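Entretien, 2019-11-24

# Athina Lazaridis : « Une nappe imprimée se juge au raccord »

Athina Lazaridis dirige le bureau technique de Novgate, un atelier d'ennoblissement textile installé à Erkport. Elle y suit l'impression de linge de table et de tissus d'ameublement, en séries courtes. L'entretien porte sur la préparation des motifs végétaux, la tenue des gris et les contrôles avant coupe.

Le travail commence par le rapport, c'est-à-dire la plus petite surface qui se répète. « Pour un semis de feuillages, nous partons d'un rapport de 64 cm, parce que c'est un format hérité des cadres rotatifs et que les clients ont gardé leurs archives dans cette dimension, explique-t-elle. En numérique, rien ne l'impose. » L'atelier préfère le raccord sauté au raccord droit : le motif est décalé d'une demi-hauteur d'une colonne à l'autre, et les alignements parasites se voient moins une fois la toile à plat.

Les gris posent davantage de difficultés que les couleurs vives. Un gris composé à partir de cyan, de magenta et de jaune dérive au moindre écart de fixation, vers le rose ou vers le vert. « Nous construisons les gris avec le noir dilué et une correction minimale. La gamme tient mieux, mais le grain apparaît plus tôt dans les valeurs claires. Il faut choisir son défaut. » Les fonds blanc cassé sont laissés en réserve, sans encre, ce qui reporte toute l'exigence sur le blanchiment du support.
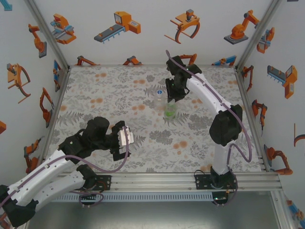 À quel moment la laize est-elle contrôlée ?

« Après le vaporisage et le lavage, sur tissu détendu. Une mesure prise en sortie de machine ne vaut rien, le coton n'a pas encore repris sa place. »

Le retrait admis chez Novgate est de 3 % en chaîne. Au-delà, le lot est repassé sur rame et mesuré une seconde fois. Athina Lazaridis tient à ce que la valeur figure sur la fiche de coupe : « Le confectionneur la demande toujours trop tard, quand les ourlets sont faits. »

Depuis octobre, les fichiers passent par Larkano, un logiciel de séparation qui remplace l'ancienne chaîne Osman. La bascule a demandé de reprendre les profils de chaque support. Les dessins floraux aux contours fondus, imités de l'aquarelle, ont été les plus longs à traiter. « Un bord flou demande une transition régulière sur 12 paliers. L'ancien système en écrasait la moitié et on obtenait un liseré autour du pétale. Avec un trait net, une fougère au crayon par exemple, l'écart entre les deux logiciels est négligeable. »

Les commandes courantes vont de 1 000 à 3 000 mètres. En dessous, l'atelier regroupe les dessins par support et par fixation — la teinte n'entre pas dans le calcul. Une bande témoin est prélevée en tête et en fin de pièce, puis comparée sous lumière du jour normalisée et sous éclairage chaud. Les deux lectures sont consignées séparément.

Sur l'entretien du produit fini, elle reste prudente. Les pigments supportent bien la lumière et moins bien le frottement ; les colorants réactifs font l'inverse. « Pour une nappe, je conseille le réactif. Pour un rideau, le pigment suffit. Beaucoup de clients demandent une seule référence pour les deux usages, et nous la fournissons, avec une réserve écrite sur le bon de commande. »

Le prochain chantier concerne les toiles de lin, dont les irrégularités de fil perturbent l'avance du tapis. Les essais se font pour l'instant sur un seul dessin, un feuillage monochrome, avec un encollage plus sec que sur le coton.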